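Forum home > Paper, Clutter and Storage > Magazines

What do I do with a lifetime of my aunt's magazines?

Posted by Ashley Hulme, June 2018

My aunt moved into a smaller place and I inherited her magazines. All 454 of them. I know the number because she kept a ledger, which I also inherited. They're mostly cooking and travel, a good many of them in Chinese, which she reads and I don't. They've been in my hall closet since January and my coats now live on the treadmill, so at least something is using it.

My husband's position is the recycling bin. Mine is that she kept these for decades and will ask about them at Thanksgiving. I called the library and the woman was very kind in the way people are kind before they hang up on you.

Are any of these worth money? If not, how do I store the ones I keep? Some are already a little wavy along the spine and a few have that basement smell. I have two plastic tubs with lids and very little patience.

Wanda Pruitt

Throw them out. I kept my mother's for eleven years and moved them through three houses. When I finally opened a box it was mostly coupons.

Loretta Strickland

I sold paper at flea markets for a long time, so let me spare you some dreaming. Most magazines are worth less than the gas it takes to haul them. What sells is first issues, famous covers, and anything with good old car ads in it. Cooking magazines sell by the stack to people who want to cut them up, and you have to be at peace with that.

The Chinese ones are a different matter, and I'd pull them out before you do anything else. You need a buyer who can read them, and I'm not that person, but a language school or a community center might be glad to have them. Ask first. Don't leave them on the step like kittens.

Go through the rest one at a time on a clear table with decent light. Look at the cover, flip it over, check the staples for rust, and fan the pages to see if anything is stuck or missing. Old recipes and letters fall out, so fan slowly. 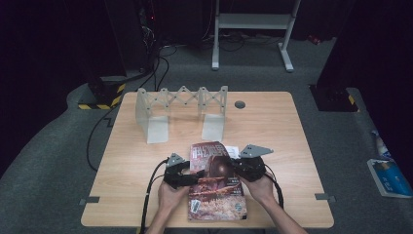 A Chinese magazine up on the table, cover side showing.

Make three piles and don't allow a fourth. The fourth pile is called "maybe" and it will outlive you. Anything with fuzzy mold goes straight out in a tied bag. Plain musty is fixable: stand them in an open box with a dish of baking soda beside them (not on them), close it up and give it a couple of weeks.

For the wavy ones, put them between clean boards with a heavy book on top and forget about them for a month. You seem to have a gift for that already.

Salamatu Gbeho

Agree with most of Loretta's post, but watch the tubs. A sealed tub in a damp closet just keeps the damp in. I lost a nice run of sewing magazines to a lidded bin I was very proud of. I use cardboard magazine boxes from Jolleo now, standing upright and snug enough that nothing slumps. Keep them off the floor and away from an outside wall.

Also, has anyone asked the aunt? Mine wanted 2 issues back out of a whole bookcase and had been too polite to say so.

Ashley Hulme

I called her. She wants the ledger.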